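# The meter drawer, and other things I should have learned sooner

I grew up in a house where electricity was my father's department, and when something buzzed or flickered you called him and then stood well back holding the flashlight.

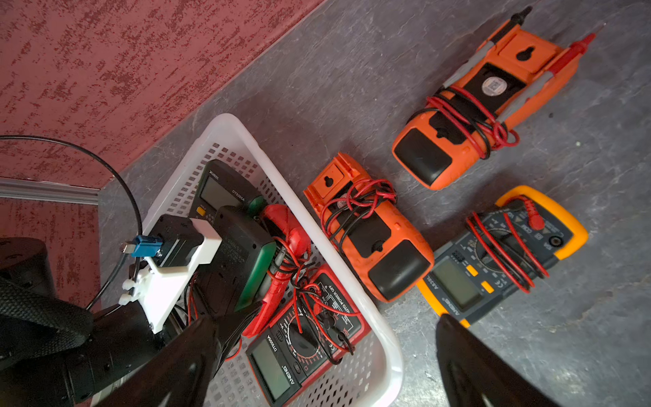
So it was a bit of a shock, when we bought the place in Flanmont, to find that I was now the department. The house is old and the wiring has been added to by everyone who ever lived in it, I think, including at least one person with a real love of extension cords. The hallway light worked from one switch in the summer and the other one in the winter. (I wish I were exaggerating!)

I signed up for a Saturday morning class over in Erkurberg, at the adult learning center behind the library. It was 143 dollars for the whole course, and I very nearly talked myself out of it in the parking lot. There was coffee, though, and a plate of those soft molasses cookies, and by ten o'clock I had measured my first battery and felt like I'd landed a plane.

What I liked best was how slow it all was. We spent almost 33 minutes one morning on nothing but the dial – what each section of it is for, which ones you'll use every week and which ones you can leave alone for the rest of your life. I had always assumed that people who knew this stuff just knew it. They'd sat through the dial talk too, same as me, and some of them had sat through it twice.

We did call a proper electrician for the hallway, and I'd tell anyone to do the same. I'm happy with batteries and dead Christmas lights and the mystery fuse in the car, and I have no wish to go poking around inside a wall. But when she explained what she'd found, I followed nearly all of it, and I asked two questions that weren't silly.

The bill came to 493 dollars, which hurt, and we ate a lot of beans in July. The hallway light now works from both switches in any weather. I still go up and down flipping them sometimes on my way to bed, just for the pleasure of it. Next on my list is the doorbell, which has rung by itself three times this week, always around supper.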